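In Defense of the Small Bowl

I own too many plates. I'll say that up front, before I start telling other people what to keep in their kitchens. There are dinner plates in the cupboard over my stove that came with my first apartment, and salad plates I bought to go with them, and a platter the size of a hubcap that has held a turkey exactly once. If you took all of it away tonight I'd miss the platter a little, out of guilt. If you took my small bowls I'd be on your porch by breakfast.

This started with a box set. My sister got married last June, and the registry (which I was told very firmly to stick to) had a Bedix dinner service on it for 129 dollars. Dinner plates, side plates, mugs, the works. The bowls were those wide, shallow things that restaurants use for pasta, with a rim you could land a plane on. I bought it, because it was her wedding and I'm not a monster, but I stood there in the store thinking, where is she going to put her cereal?
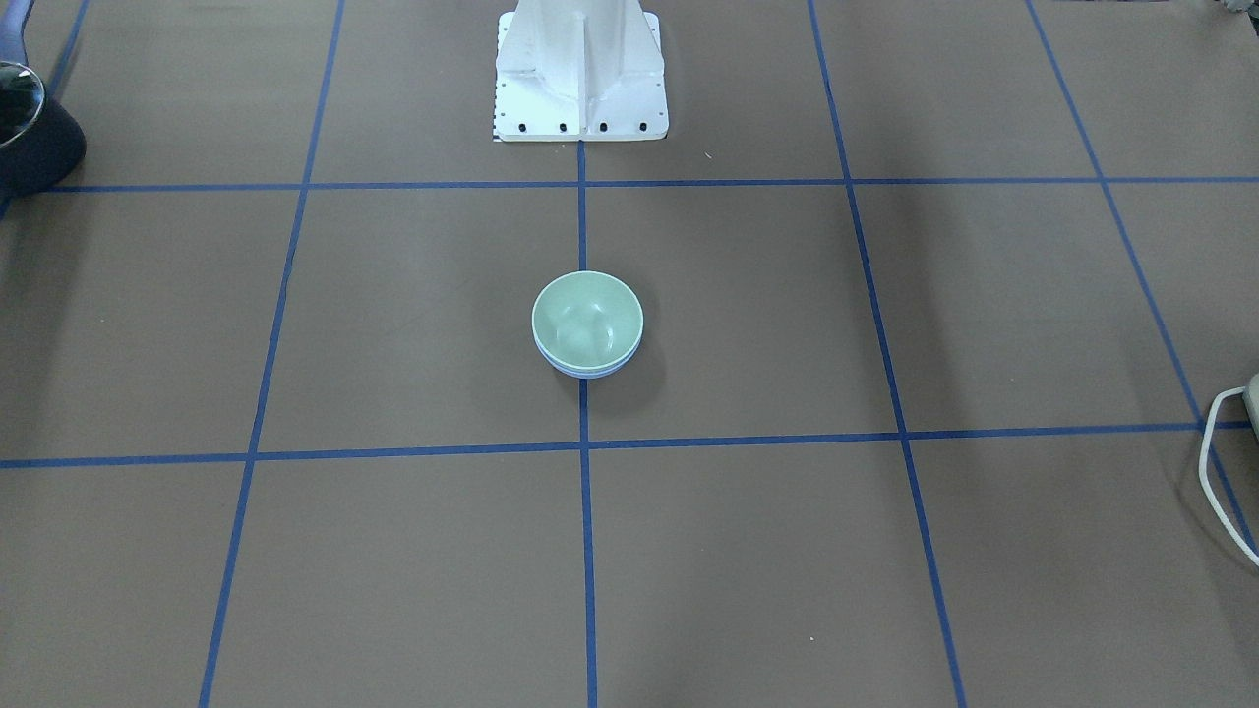

And sure enough, she called me a few months later to ask where I got mine. Soup goes cold in the wide ones, she said. Ice cream melts into a puddle. Her husband had been eating his oatmeal out of a measuring cup, which I respect.

I blame the pasta bowl for a lot, but I think the trouble is older than that. We grew up being taught that a plate was a meal and a bowl was a snack, or a sick day, or breakfast. Company came over and you got out the plates. I can still hear my grandmother asking if I wanted "a real dinner," meaning one with a fork, and she made the best bean soup in the county! She served it on top of a plate, too. Bowl on a plate, every time, like the soup needed a chaperone.

Meanwhile, look at what people eat on a weeknight. Rice with something on it. Leftover chili. Noodles, yogurt, a heap of cut-up melon, popcorn, beans. Half my dinners could be eaten with a spoon on the couch, and they are. A plate on the couch is an accident waiting for a cushion.

So, size. I have opinions about size. A good small bowl should fit in one hand with your fingers curled under it, and it should be deep enough that you can push the last bit of rice up against the side and get it on the spoon. That's the whole test for me. The side has to curve. I once had a set with straight walls and a flat bottom, very handsome, from a shop called Vesitz that I've since forgiven, and the corners at the bottom held on to oatmeal like it was owed to them. You needed a finger. I gave them to my neighbor for her succulents, where they're much happier.

My friend Rangi Kingi disagrees with me on nearly all of this. Rangi thinks a bowl ought to be big, properly big, so you can toss a salad in it and then eat out of it and wash one thing. I see the appeal. I've done it. But then the bowl takes up the entire bottom rack of the dishwasher, and you can't get a second one in next to it, and there you are at the sink anyway with a sponge. We've had this argument at two birthdays and I expect to have it again.

What Rangi and I do agree on is that a bowl has to nest. If it won't sit down properly inside its neighbor I don't want it in the house. I have 12 small bowls in a cupboard that can't be more than a foot wide, and they live in three stacks, and I can pull the one I want without setting off an avalanche. 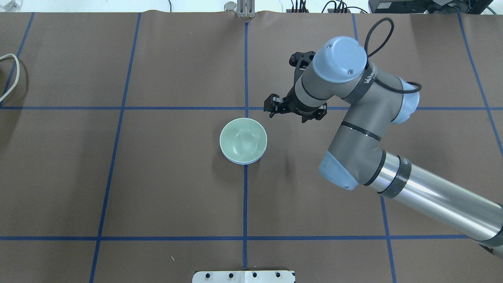 Brown paper and blue tape on the tabletop.

Matching is the part I've gone soft on. I used to want a full set, all one color, and I'd get a bit upset when one broke. Then I broke four in a single winter (tile floor, wool socks, you can picture it) and the company had stopped making that glaze. I went looking for replacements and found one on a resale site for 82 dollars. For one bowl! I closed the laptop and went to the thrift store, and came home with a stack of odd ones that cost less than lunch. They don't match each other or anything else I own. Guests pick favorites now, which never happened with the set. My nephew will only use the one with the chip, and I've stopped offering him any other.

I do think you should spend a little on weight, though. Very light bowls scoot around when you're scraping them, and very heavy ones make your wrist ache if you eat standing up, as I do more than I'd like to admit. Go to a store and pick some up. Pretend there's soup in them. People will look at you, and that's fine.

My sister, by the way, ended up with six small ones from a flea market, and the Bedix pasta bowls moved to the top shelf. She uses one of them for keys. When I'm over there we eat chili on the couch with our feet up, and her husband has given back the measuring cup, though I've caught him looking at it.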